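Call for participants: household and shop-floor chores study
Namo, Stenevitz site
Paid sessions, no experience needed

Can a machine tidy a desk yet? Our answer at Namo is sometimes, if the desk looks like one it has met before. Move the lamp, swap the pen cup for a taller one, and the success rate drops. Folding towels, restocking a shelf and sorting small parts into bins all show the same pattern. The machine does well on the practiced version and poorly on the next one over.

We are looking for 50 people to help us find out where that line is. The study is called Clenda and it runs from March until all places are filled.

What you will do

You will carry out everyday chores at a table or a shelf while holding a pair of hand-held grippers, one in each hand. They open and close like large tongs. You pick things up, put them where the task card says, and then reset the table for the next round. The grippers record how you move. Later, a robot arm with the same kind of gripper tries the same chore, and we compare the two.

The household list includes clearing a desk, putting small items into a box, standing books upright, and watering and moving plants. The shop-floor list includes picking orders from bins, facing products on a shelf, and packing cartons. Most people will do some of both.
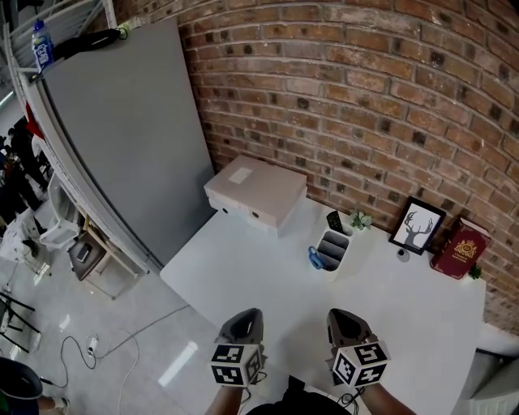

A round takes 3 minutes or less. Some chores are dull and you will repeat them many times with small changes. You may drop things. Please carry on as you would at home, because we need to see how people recover from a slip. Recovery is the part that machines are worst at. An arm that misses a pair of scissors will often close on air and then go through the rest of the motion anyway.

You do not need to be fast or neat. People who work slowly are as useful to us as people who work quickly, and we want both left-handed and right-handed participants.

Who can take part

You must be 18 or older and able to stand for up to an hour at a time, with breaks. You should be comfortable holding a light tool in each hand. You should have no current wrist or shoulder injury. Glasses are fine. We would especially like to hear from people who have worked in retail, cleaning, hotel housekeeping or warehouse jobs, but this is not a requirement.

People who took part in the earlier Ondieki trial may apply again. That trial collected 2218 rounds, all of them kitchen chores, and none of its tasks are repeated here.

Time and pay

Each participant comes in for two half-day sessions. Morning sessions start at 9 a.m. and afternoon sessions at 1:30 p.m. You are paid at the end of each session, and you keep the full amount if you decide to stop early. Travel on local buses is refunded if you bring the ticket. Coffee and water are provided – lunch is not.

What we record

We record the movement of the grippers and video of the table and the area near it. Your hands and forearms will be in the video, and other people working in the room may be too. Faces are blurred before anything is stored for longer than the study itself. You will get a consent form to read at home before your first session. Once you have signed, you can still ask us to delete your rounds at any time before the results are published.

How to apply

Fill out the short form at the front desk or ask for it by mail. Tell us which hand you write with, which sessions you can make, and any chore work you have done for pay. A resume is not needed. We reply to everyone, usually within a week.

Sessions are held in Room 406, Stenevitz building, second entrance. The elevator is to the left of the front desk.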